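The Filtration Stand

6 min read
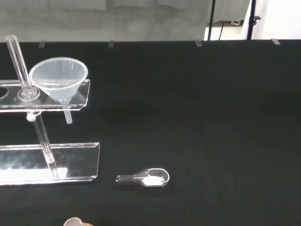
The stand, with the funnel seated and one tube in its collar.

The stand came from Cernton with thirteen parts listed on the packing slip and no drawing. The technician had inherited it along with the bench, the black cover on the bench, and a binder labeled Brekeo that held the water records back to October.

Assembly was simple enough. The rod went into the base plate, the shelf went onto the rod, and the small white knob was turned until the shelf stopped moving. The funnel dropped through its opening. The tube went into the clear collar and leaned a little. The technician straightened it, let go, and it leaned again.

The procedure was written by a predecessor who used short sentences. Fold the paper in quarters. Wet the paper. Pour 25 milliliters at a time. Do not pour above the edge of the paper. Wait until the stem has stopped dripping. Record. In the margin, in pencil, was a further line that did not belong to the numbered steps: Level the base first or the record is worthless.

The technician leveled the base. A bubble level laid on the acrylic read true along the long side and slightly off along the short side. A folded square of filter paper under one corner corrected it. This was entered in the notebook as a deviation, with the thickness of the paper.

The sample was 500 milliliters from the lower well at Mac Carthaigh, taken in a brown bottle and carried up the hill in a padded box. The well had run clear for as long as the binder went back. Now it had a haze in it. The haze did not settle overnight. It had no smell. The people who drank from the well had been told to boil the water, and they had asked for how long, and the answer had been that the lab would say.

The first portion took three minutes to pass. The second took four. By the sixth the stem was giving one drop and then a long pause, and the technician had stopped sitting down between readings. On the paper was a gray film with a faint shine to it, very even, as if it had been brushed on.

The binder had a page for residues. It listed sand, rust, clay, plant matter, and a category called Other, which had never been used. The technician dried the paper, weighed it, and weighed it again after moving the balance away from the window. The figures agreed. Under the lens the film was made of flat grains, all of one size.

Clay did not come in one size.

The technician read the Fodance report next. It was the only other document on the shelf that mentioned the lower well, and it concerned a bore drilled on the far side of the ridge, abandoned and capped. Page 13 gave the rock at the bottom of the bore. The description was brief: gray, platy, uniform. Depth to that layer was more than 500 feet. The lower well was not nearly that deep.

The report gave no explanation, having had no reason to. The technician copied the three words into the notebook and put the page number beside them.

There was enough of the sample left for a second run. A fresh paper was folded in quarters. The knob on the rod was checked and found tight. The bubble level was laid on the base again, along the long side and then along the short side, where the folded square had been placed that morning.

It was off. It was off in the opposite direction, and by more than before.

The technician took the square out, and the bubble moved further. Two squares under the other corner brought it back. The time was entered, and the number of squares, and which corner. Then the level was moved from the acrylic to the bench, and from the bench to the floor.

The floor read the same as the bench. The technician wrote that down too, poured the next 25 milliliters, and waited for the stem to stop dripping.

13 comments | 25 shares

Get new stories by email. You can unsubscribe at any time.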